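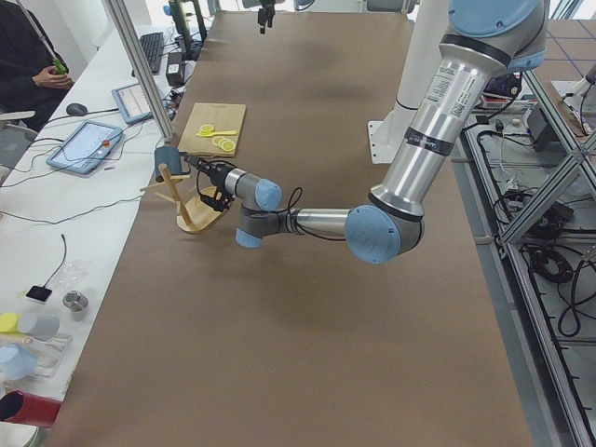

Mirjana Kolev wrote under my last post that I was mad to give up sugar in my tea before I'd given up anything else, and that I should have started with something I wouldn't miss, like celery. Fair enough, Mirjana! But I'm into my third week now and I have opinions, so you're all going to hear them.

Some background for anyone new. I have been a two-sugars person since I was seven (my nan made it in the big brown pot and nobody in that kitchen took it black). Then in February I sat down with a calculator and worked out that at my usual rate I was getting through 1,202 teaspoons of the stuff in a year, just in tea, not even touching biscuits. I stared at that number for a good while. Then I had a cup of tea about it, with two sugars, and stopped the next morning.

The first few days were grim. Tea without sugar tastes like a wet fence. I tried the fancy loose leaf from Komon, the one in the tin with the little scoop, and paid far too much for it, and it tasted like an expensive wet fence. Stelios Sotiropoulos reckons I was stewing it, and he might be right, as I tend to put the cup down somewhere and go and hang out the washing.

Then one Sunday I was up at Starnport visiting my sister and she handed me a mug without asking and I drank the whole thing before I noticed. No sugar in it! It had a flavour! Sort of malty, a bit like toast. I rang Mum from the car park at Georgiou to tell her and she said "that's nice, love" and went back to her crossword.

What I can't do now is go the other way. I took a sip of my husband's by mistake on the weekend and it was like licking a lolly. He's still on two and a half and says he'll be buried with the bowl.

Coffee is next, I suppose, though I'm in no hurry. I've got 400 grams of beans in the cupboard and a caramel syrup with 8 serves left in it, and I'm not tipping that down the sink for anyone. Mirjana, you can have the celery.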